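Unit 2: Floors, Footwear and Trailing Cables
Course handout for students taking the Monday practical

This handout accompanies the second unit of the course on the care and safe use of shared indoor spaces. Students are asked to read it before the practical and to bring it with them. The unit is taught by Fidelina Marulanda, and questions about assessment should be directed to her in the first instance.

1. Scope

The unit concerns hard floors in rooms where people stand and work for long periods. Carpeted rooms are treated in a later unit, and outdoor paving is excluded altogether. The floors in the Vamlow building are mostly tile, those in Bratlow are mostly sheet vinyl, and students will work on both during the term.

2. Polished and marble-like tile

A glossy tile is easy to sweep and shows little wear. It also reflects light strongly, and the reflections can hide a small spill from anyone who looks straight down at it. The inspection procedure therefore begins at a low angle, from the doorway, with the main lights on. The inspector then crosses the room in parallel lanes and repeats the check from the far side.

Veined patterns present a second difficulty. A thin dark lead lying across a veined surface may be taken for part of the pattern. In the Cuevas survey, which students will find in the reading folder, 106 entries were made by staff over one teaching year, and 30 of them concerned something lying on the floor that the person had not noticed on entering. Spills accounted for a further 23. The remainder were worn edges, loose thresholds and lifted corners.

3. Footwear

Flat, closed shoes with a clean rubber sole are required in all practical sessions. Laced shoes must be tied before entering. Soles should be wiped on the mat at the door, particularly in wet weather, as grit carried in from the street will scratch a polished finish within a few weeks. Sandals, socks alone and shoes with hard heels are not accepted, and students who arrive in them will be asked to borrow a pair from the store.

4. Clothing and bags

Loose clothing is permitted for floor work provided that it does not hang below the knee. A bag worn across the body should be shortened so that it does not swing forward when the wearer bends. Where both hands will be occupied, the bag is better left on the hooks by the door – a strap that slips at the wrong moment tends to be followed by a step backwards without looking.

5. Cables on the floor

Small devices are often set down on the floor for want of a shelf. The device itself is seldom the hazard. The greater risk lies in the slack, which spreads outwards across the route people take. Students should apply the following procedure.

Establish which leads are in use, and ask before unplugging any of them.
Gather the slack close to the device, in loose loops no smaller than a hand's width.
Route the remaining length along the wall wherever it will reach.
Where a lead must cross a walkway, lay it straight and fit a Fola cover strip over the full crossing.
Check the route again once everyone has taken up position.

A person whose hands are full has a poor view of the floor directly in front of the feet. The standing position should be agreed before anything is picked up, with the cables kept to one side and a clear step behind.

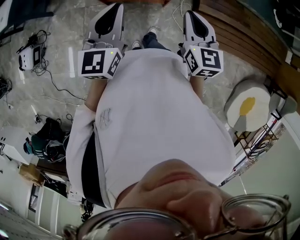

Rizal Pattinasarany would put the last point first: decide where the feet go, then where the cables go, and only then plug anything in. In his view a tangle sorted out afterwards is always sorted out badly, with somebody standing on half of it.

Students may follow either order in the practical, provided that the final check is carried out and recorded.

6. Preparation for the practical

Each pair will inspect one room and submit a single floor plan showing the walkways, the sockets and any lead that crosses a route. Pencil is acceptable. Plans should be drawn on site, and a full inspection takes around 2 hours. Cover strips and mats may be collected from the store in Bratlow and must be returned dry.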